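Zip-top bags: closing, washing, storing and freezing

Posted in Kitchen, Storage

We get through a lot of zip-top bags in this house. For years they went in the bin after one use, until I added up a year's shopping and found we had spent £39 on them. Most can be washed and used again if they have only held dry or clean things. Below is how I look after them, plus a few notes on freezing.

Buying

Look at the zip before you look at the price. A coloured zip is much easier to see than a clear one, both when you are closing the bag and when you are hunting for the opening. The Litier ones come 48 to a box and have lasted well here. The Dobson slider bags are easier on stiff fingers, but the slider comes off if you fill them too full, and once it is off I have never got one back on.

Check the box says freezer if that is where they are going. The thin sandwich sort split at the seams when the food expands.

Opening and filling

New bags cling together. Lay the bag flat on the worktop, hold one end of the zip and rub the plastic just above it between finger and thumb. The two lips slide apart and you can pull them open.

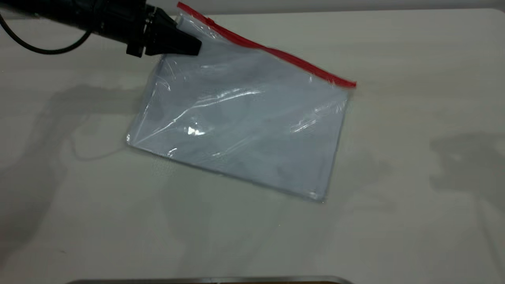 A clear bag with a red zip, lying on a white table.

For filling, fold the top of the bag outwards over itself like a cuff. This keeps the zip clean, and a zip with sauce or flour in it will not close. Stand the bag in a jug or a tall mug if you are on your own with a ladle. Fold the cuff back up when you have finished and wipe the inside of the lip with a dry piece of kitchen roll.

Getting the air out

Close the zip to within a finger's width of the end. Lay the bag down and smooth it from the bottom towards the gap with the flat of your hand, then press the last bit shut. For liquids, keep the open corner raised while you do this.

Run along the zip twice, once in each direction. Then give the bag a light squeeze. If you can hear air going, the zip is not shut somewhere, and it is usually at the corner.

Freezing flat

Soup, mince and stewed apple all freeze well in a flat bag. Put the filled bag on a baking tray, spread the contents out to an even thickness and leave it level overnight. Next morning take the tray away and stand the bags on edge like files. My freezer drawer takes 2 rows.

Write the label before you fill the bag. Pen will not take on cold or damp plastic. I put the contents, the month and the weight, so the last one in says "Leek soup, November, 752 g".

Washing

Turn the bag inside out and wash it in warm water with a drop of washing-up liquid. Go along the zip with an old toothbrush. Rinse, shake, and prop it open over a wooden spoon standing in a jar. They take most of a day to dry. I had a Besberg bottle rack for this but it took up half the draining board.

Throw away any bag that has held raw meat, raw fish or eggs. The same goes for anything mouldy or a bag that still smells after washing.

Testing an old bag

Put a cupful of water in, close it and hold it upside down over the sink. A drip from the zip means it will do for dry things only. A drip from anywhere else means it has a hole.

Putting them away

Smooth clean bags flat and stand them upright in a shallow box, all with the zip at the top. Mine are in a Galtelero shortbread tin in the second drawer. Small creases do no harm, but don't fold across the zip as it can take a kink and then leak at that spot.

Bags that are past food use still do for screws, spare buttons, seed packets and the Allen keys that come with furniture.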